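1 August 2021

Back on the zinc coupons for the Kuvatdale shelter roof. Batch 2502 came out of the salt cabinet at 300 hours. White rust on 3 of them, all on the sheared edge, faces clean. Same pattern as the June set, so I'm inclined to blame the shear blade and leave the coating alone. Rinsed, dried with the fan, bagged.

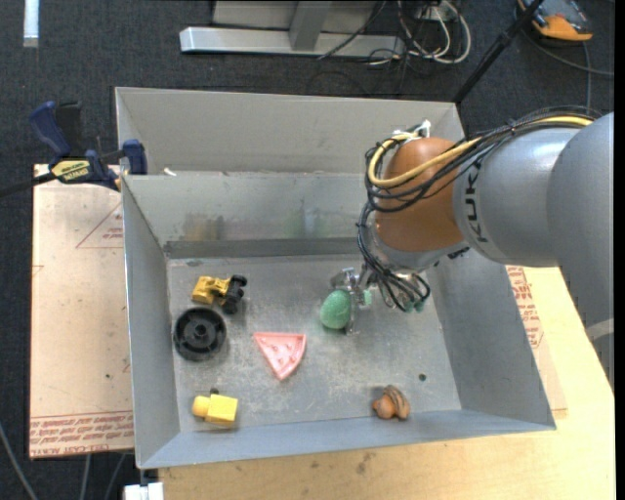 Gray sheet-metal bin, scuffs and pale smudges on the floor.

Bare edges got the Salminen primer, one coat by brush. It drags above 19 C, so do the next lot before lunch. The Trernus tape lifted nearly all of the old label glue but left a haze that acetone didn't touch. Try warm soapy water.

Still to do: weigh the bagged coupons, top up the brine, ask Dutthorpe if they have sheet with the edge already dressed.

2 comments
Share 0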